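Can a robot clean out my junk drawer yet?

Posted 2 July 2025

My junk drawer has not closed properly in months, so I've been reading up on whether a machine could sort it for me. (Yes, I could have emptied it in the time I spent reading. Moving on!)

What I wanted to know was pretty basic. Can an arm reach into a pile of stuff it has never met before, grab one thing, and put it somewhere else? Boxes all the same size are old news, factories have had that handled forever. A drawer is different. Everything is leaning on everything else, half of it is shiny, and something is always stuck flat against the side.
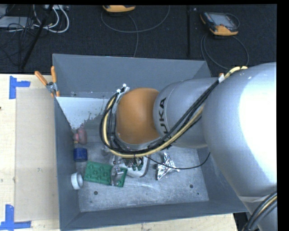
Picking one thing out of a mess is a bunch of little jobs, I've learned. You have to tell where the tape ends and the wrapper starts, then get a finger in beside it without shoving it under something else. Crinkly packaging is a pain because it throws light all over the place and squashes when you pinch it. See-through stuff is as bad. My hand does all this while I'm on the phone!

So my guess is that shops get there way before kitchens do. A shop can bolt the arm down and keep the bin in the same spot every day. My kitchen in Wosescombe can't even keep the scissors in the same spot.

Would I buy one? If it cost 600 dollars and fit on the counter, I'd be first in line, and I'd forgive it 12 dropped batteries a night. For now I'm dumping the drawer out on the table this weekend and doing it by hand, with snacks.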